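桌子要先画格子

先说结论吧,赶时间。我觉得工作台最该花钱的地方是桌面上那层纸。柜子、抽屉、洞洞板都往后排。牛皮纸一卷,胶带一卷,蓝的最好,看得清。贴成方格,铺满,完事。

写这个是因为前两天又跟人吵了一架。Tamsin Tipoki,老朋友了,在Hosotus管过仓库,坚决的标签派。她那边104个小抽屉,每个都贴字,字还是打印的。我去过,漂亮,真漂亮。然后我问她要把小剪刀,找了半天。标签写的是"裁切"。剪刀在"手工"里。

标签写的是类别,手记得住的是位置。这两样东西老被混在一起讲。

格子不讲类别。左边第二格就是左边第二格,放盘子也行放盒子也行,今天放了,明天还往那儿伸手。我自己那张桌子贴了21天之后才发现,我已经不看了,手自己过去。之前用Kutlow那种分隔托盘,半年都没养成这个习惯,托盘会挪啊,一挪全乱。
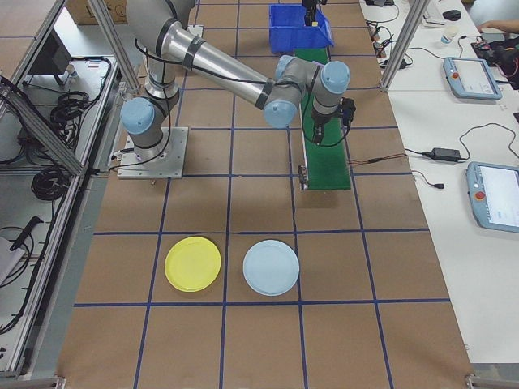

牛皮纸打底,深蓝胶带分格。黄盘子一格,浅蓝盘子紧挨着在旁边一格,前面几格留空。

留空这件事我要单说。很多人贴完格子第一反应是把它填满,看见空的难受。千万别。空格是拿来过渡的,手里东西临时要放一下,放哪?没空格就只能摞在别人头上,摞一次就有第二次,晚上再看,又是一堆。我的办法很土,靠身体的那一排一律不许住东西,只许路过。

有人说那不是浪费面积吗。是浪费。桌面本来就该浪费一点,塞到满满当当的桌子你根本没法在上面干活,只能在旁边看着。

再说盘子。我挺推荐用盘子的,塑料的,圆的,带一圈边。小零碎扔进去不会滚,端起来就走,洗一下又是干净的。专门的收纳碟贵得没道理,Tapsell那套我买过,方的,角上积灰,抠都抠不出来。颜色最好不一样,一黄一蓝,喊人帮忙拿的时候省事,"黄的那个",够了,不用解释。

也有说纸不耐用的。对,不耐用。纸会皱,胶带会翘边,会贴歪,掉下来的蓝色碎屑到处都是。我十一月换过一回纸,撕下来才看见底下桌面干干净净,胶水印、刀痕全在纸上。这就是它的用处嘛!一张用坏了心疼的桌垫,你会舍不得用,舍不得用就会在上面再铺一层别的,然后再铺一层。纸不用心疼。歪了也不用管,我那张有一条线歪得离谱,照样用,没有哪样东西因为线歪就找不着。

贴的时候有两点。先贴长的那个方向,一条拉到底,别中途剪断。格子宁可大,大得能放下一个盘子还有富余,小格子看着精致,用起来跟玩跳棋似得。

然后是盒子。格子管平的东西,厚的、多的、容易滚的还是得进盒子。我的意见:开口的,不要盖。盖子是收纳里最坏的发明,这话Tamsin听了要翻白眼,可是盖子一盖,你就不知道里头是什么,就又要写标签,又回到那104个抽屉去了。前面的边要能伸手进去,颜色跟桌子差远一点。

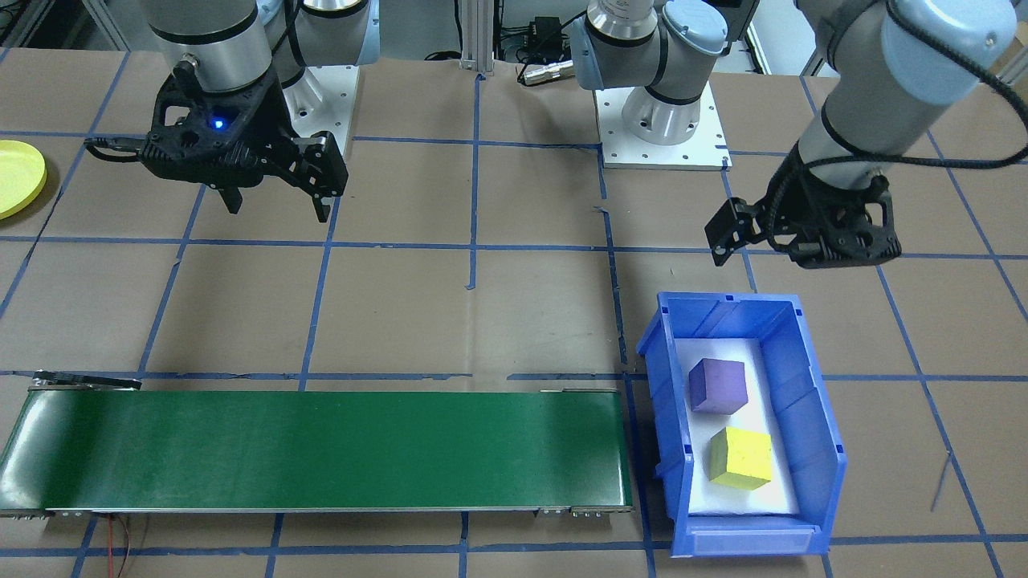

蓝盒子,敞口,底上铺了白色泡棉。紫方块靠里,黄方块靠外。

盒底垫一层东西,这个值得学。白的最合适,什么颜色放上去都跳出来,紫的暗一点也看得见。深色盒子不垫的话,深色的小东西掉进去就跟掉井里一样。还有声音,往硬塑料盒里丢东西,哐当一声,一天丢几十回,脑袋疼。Nilto那家卖现成的盒垫,我嫌裁得不准,自己拿旧包装里的泡棉剪,剪大一点点,塞进去正好卡住。

盒子里放多少?少。能一眼看完,不用翻。一翻就输了,翻出来的东西不会有人原样放回去,我不会,你也不会,别骗自己。装不下就再来一个盒子,再占一格。

我知道这套东西不好看。拍照发出去不会有人点赞,牛皮纸配蓝胶带,像搬家。现在网上那些桌面,木头的、米白的、配一盏小灯,东西全藏起来,看着是舒服,可我每次都想问,胶水呢?剪刀呢?昨天干了一半的那摊活呢?总得在什么地方吧。藏起来的东西还是要拿出来的,拿一次开一次柜门,开到第五次就不关了。

厨房我也试过,台面贴胶带,失败。水一泡就起,油一沾更别提。所以厨房别贴纸,这点我认。书桌、工具桌、小孩做手工的桌子,都行。小孩那张尤其好用,你说"收拾一下"他听不懂,你说"蓝盘子回它那格",立刻就去了。

Tamsin昨天发消息,说她在抽屉柜前面那张台子上贴了四条胶带,"只是试试"。标签没撕。行吧,我在等她自己把小剪刀放进格子里。

先写到这,锅还在火上,错字回头在改。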